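Stavo Replay Tools: Gallery

Stavo is the part of the Ernmont stack that turns two-handed demonstrations into trajectories a planner can use. It reads the pose of each gripper, aligns both streams to a single clock, and writes one file per episode. The current set holds 659 episodes of tabletop tasks with small household objects.

The page goes with the October release. Captions are kept short; the parameters are in the config reference.

Tabletop episodes, start pose

Both hands begin near the close edge of the table, one on each side. The segmenter looks for this pose and cuts the log there, so operators don't press a button between episodes.
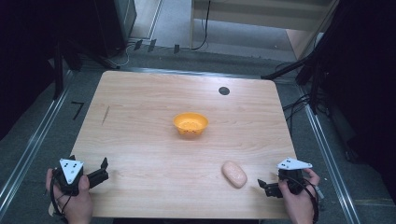
Start detection runs on gripper velocity alone. If both grippers stay under the threshold for 10 consecutive samples, the episode is marked as ready, and the first sample above it becomes time zero. An earlier version also required the jaws to be open, and it missed too many starts when an operator rested a finger on the grip.

Pose streams are filtered before export. Gandine, the smoothing module, fits a spline over each segment and flags any gap longer than 4 samples. Flagged segments stay in the file with their mask. Dropping them made the timing between left and right hard to trust.

Export takes one command per folder. Folders with more than 1000 files should be split first, as the index is held in memory. Left and right trajectories are stored in the table frame, with the origin at the near left corner.

Known issue: the replay viewer swaps the left and right colors when an episode is opened from the command line. The exported data is not affected.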